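Paquette Public Library
Adult Summer Reading Program: Frequently Asked Questions
Updated June 2021

The Adult Summer Reading Program is open to all residents of Paquette and Drutville, and to anyone who works or attends school in either town. The questions below are the ones most often received at the service desk. Participants whose question does not appear on this page may ask at either branch during open hours.

Who may take part?
Any person aged 18 or older with a library card in good standing may register. Cards issued by the Drutville branch are accepted at Paquette and the other way around. Teen and children's programs have their own rules and separate reading logs.

How do I register?
Registration may be completed at the service desk or by telephone. You will be asked for your card number and for the branch where you would like to collect your log. There is no fee.

May I register after the program has started?
Yes. Registration remains open until the final week. Books finished before your registration date may not be entered on the log, but a book you have already begun may be counted once you finish it.

What is the reading goal?
Each participant chooses one of two goals. The Page Goal asks for 200 pages a week. The Title Goal asks for eight complete titles by the end of the program. You may change from one goal to the other once, and staff will transfer your entries.

Which books count?
Fiction, nonfiction, poetry, plays and graphic novels all count. Books do not need to be borrowed from the library. A title must be at least 100 pages long to be entered toward the Title Goal; shorter works may be entered toward the Page Goal. Magazines and newspapers are not included.

Do audiobooks and e-books count?
Both count. For an audiobook, please enter the page count of the print edition as listed in the library catalog. If the catalog shows no print edition, the service desk will assign a page count for you.

May I count a book I have read before?
Rereading is permitted. The same title may be entered only once during the program.

May I decorate my reading log?
Participants are welcome to do so, provided that the card number and the list of titles can still be read. Logs are kept for display at the Paquette branch unless you ask for yours to be returned.
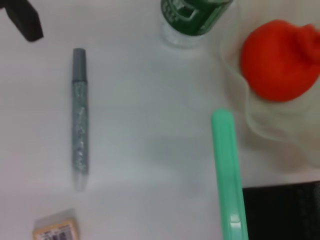

Silver glitter glue on a white tabletop.

What is the Drellis Shelf?
The Drellis Shelf is a list of 44 titles selected by library staff for this year's program. It includes recent novels, older works that are seldom borrowed, and several books in translation. Reading from the list is optional. Each title read from it earns one additional entry in the prize drawing.

What if every copy of a title is checked out?
Holds may be placed in the usual way, with a limit of five at one time. For titles on the Drellis Shelf, the loan period has been shortened to two weeks and renewals are not available while another reader is waiting.

Are there book discussions?
Discussions are held at both branches in the evening and last one hour. Registration is requested — seating is limited — but you do not need to have finished the book to attend.

May I bring food or drinks to a discussion?
Drinks in closed containers are permitted in the meeting rooms. Food is not permitted, except at the closing reception. 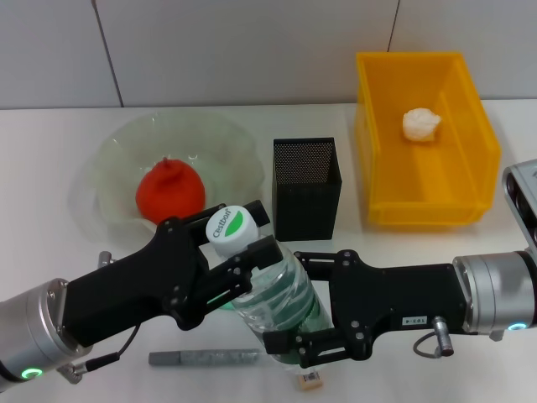

A clear plastic water bottle with a white screw cap.

How are prizes awarded?
Participants who reach their goal receive a canvas book bag, available while supplies last. Completed logs are also entered in a drawing for gift certificates to Drarkik Books. Winners are notified by telephone and have two weeks to claim a prize. Library employees and members of their households may take part in the program but are not eligible for the drawing.

What should I do if I lose my log?
Please request a replacement at the service desk. Staff cannot restore your entries from your borrowing record, so we suggest keeping a copy of your list at home.

Is there a winter program?
A shorter program takes place each January. It has a single goal of four titles, and summer participants must register for it separately.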